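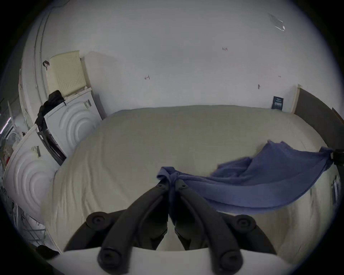 ## Summary

This report covers a term project by Hjalti Briem and Frida Damgaard on the folding of small household cloths in a bedroom. The work was carried out in February at the Samcombe residence. Its purpose was to find out whether a made bed is a suitable surface for folding when no table is available.

## Method

A total of 182 folds were completed. Each cloth was placed on the bed, spread by the corners, folded in half twice, and set aside. A fold was accepted if the edges met within the width of a finger. Cloths that failed were shaken out and returned to the pile. The bed was straightened between rounds, and the order of the cloths was changed each time. 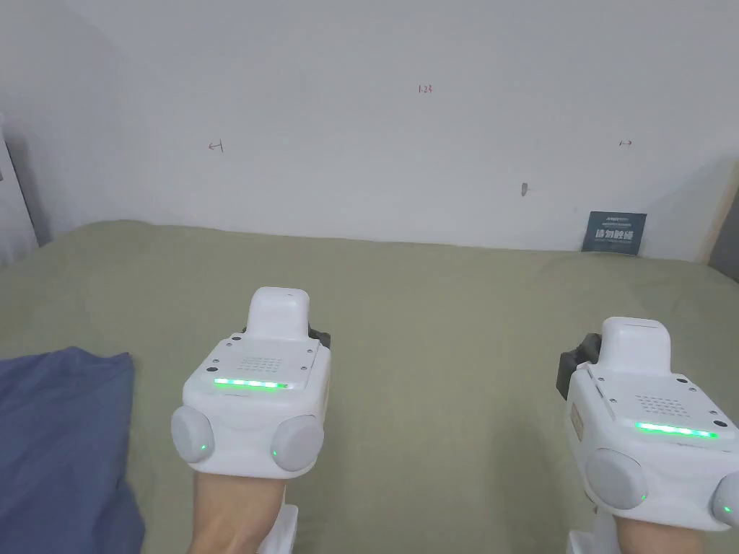

Times were entered on a paper sheet by the second student and copied into a spreadsheet the same evening. The two students exchanged tasks after every round. Rounds in which a cloth fell to the floor were kept in the record and marked.

## Results

The average fold took 58 seconds in the first round and became shorter in later rounds. Most rejected folds came from thin cloths, which kept their wrinkles after spreading. Corners on the far side of the bed were the most difficult to align. 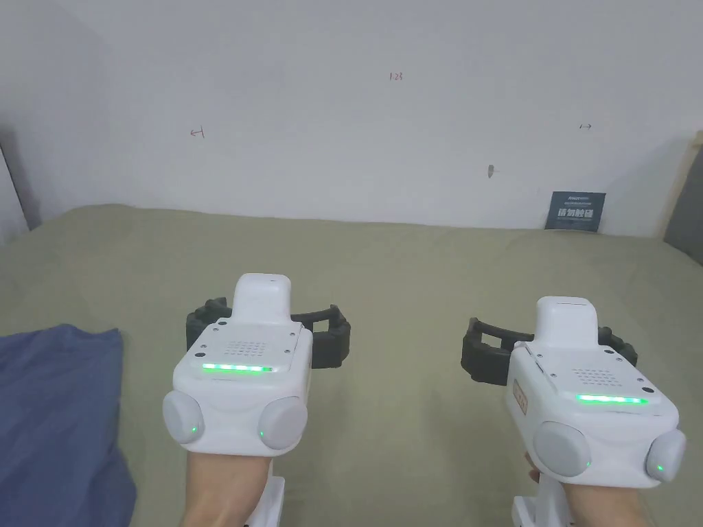

Surface color had a larger effect than the students had planned for. Pale cloths were quick to place, and their edges could be checked at a glance. Against the olive-green sheet, dark cloths required a second look before the fold was accepted. The breadth of the bed was useful in the opening step, although reaching across it was tiring.

## Recommendations

A later project should compare the bed with a table of the same height and include larger items such as pillowcases. The record sheets have been filed with the Narkunley course office.

Submitted April 6, 2020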